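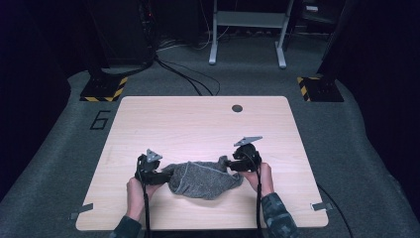 ## 4. What the journals looked like up close

I said in Section 3 that I'd be reading every entry myself, and I did, over one long winter at my kitchen table. The full set came to 1,806 entries from 30 fourth graders in two classrooms, one at Pacheco Elementary and one at Prosska Elementary, both in the Skonport district. Every child kept a math journal using the Lallik prompts, the short open questions the district had already bought for its after-lunch math block. I didn't write the prompts and I didn't get to change them, so please keep that in mind when I grumble about some of them below.

### 4.1 Coding the entries

My first coding scheme was a mess. I had a code for "explains", a code for "justifies" and a code for "describes steps", and by the end of the first week I couldn't tell them apart on the page. A child writes "I did 6 times 4 and then I took away 3 and I know it is right cuz I checked" – so which one is it? I changed my mind about that entry every time I looked at it.

Henrike Sauerland, my second reader, talked me into a simpler split. An entry either gave a reason that another child could argue with, or it didn't. We called the first kind arguable and the second kind told. "I know because 5 and 5 is 10 and this is less" is arguable. "I did it in my head" is told, even when the answer is correct. Drawings counted as arguable if the numbers or marks in them carried the reason by themselves, with no words needed.

We both read the Prosska set before we compared anything. Where we split, we talked it over and wrote the decision down in the margin of the codebook, and that codebook (it got pretty scribbly!) is in Appendix B. Most of our fights were over drawings. Henrike is more generous with drawings than I am, and reading back through the ones we argued over, I think she had the better eye. Arrays in particular fooled me early on. I kept treating a grid of dots as decoration when the child had plainly lined up the rows to show why 3 times 8 and 8 times 3 come out the same.

### 4.2 Length is a bad stand-in for thinking

I came in expecting longer entries to be better ones. The plot in Figure 1 (back in Section 3) shows entry length going up through the fall in both rooms, and I was pretty pleased with it when I first made it. Then I started reading for reasons and the happy story got shaky. A lot of the extra length is retelling. Kids learned that their teachers liked a full page, so they filled the page – copying the prompt out, restating the answer, adding "and that is how I got my answer" at the bottom, sometimes in bubble letters.

Some of the strongest entries are tiny. One Pacheco student answered a prompt on comparing fractions with a single line: "1/3 is bigger cuz less people are sharing." You could build a whole lesson on that sentence. The same child's longest entry is a careful list of every step in a subtraction problem with no reason anywhere in it. 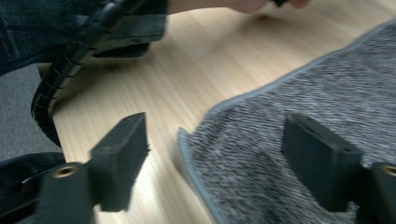
So I stopped using word count as an outcome and kept it only as a background measure. If you're planning a study like this one, I'd suggest reading a stack of entries before you decide what to measure. I did it in the other order and lost a good part of a semester.

### 4.3 The share-out

The two rooms used the same prompts and the same block of time, but they ended the block differently. At Prosska, the journals went straight back in the bin. At Pacheco, Miyuki Kobori closed with what she called a share-out: two children read an entry aloud and the class could ask each of them one question. The question had to start with "how do you know" or "what if". She had been doing this for years in writing workshop and just carried it over to math.

I hadn't planned to study the share-out. It isn't in my proposal, and my early field notes barely mention it. I only started paying attention when I saw classmates' questions turning up inside the entries. A boy who had been asked "what if it was an odd number" began his next entry with "If it was odd it wouldnt work and here is why." After that I went back through my notes and marked every share-out question I had managed to catch, and I've matched those to later entries wherever I could. The matching is rough. Kids were out sick, I missed visits, and a few questions were too mumbled to write down.

I don't want to oversell this. With one classroom on each side, I can't separate the share-out from the teacher, or from the mix of kids, or from the fact that Pacheco's block ran right up against recess and Prosska's didn't. What I can say is that the arguable entries in the Pacheco set often seem to be written *to* somebody. They use "you" a lot. "You might think it's 12 but look." Prosska's arguable entries tend to use "I" all the way through, and they read more like a report to the teacher.

### 4.4 Prompts that didn't pull their weight

A few Lallik prompts got almost nothing out of anybody. The ones that asked "How did you feel about today's math?" drew "good" or "fine" in both rooms, and I dropped them from the comparison in Section 5. The "Which one doesn't belong?" prompts did much better, and I come back to those when I look at the April entries.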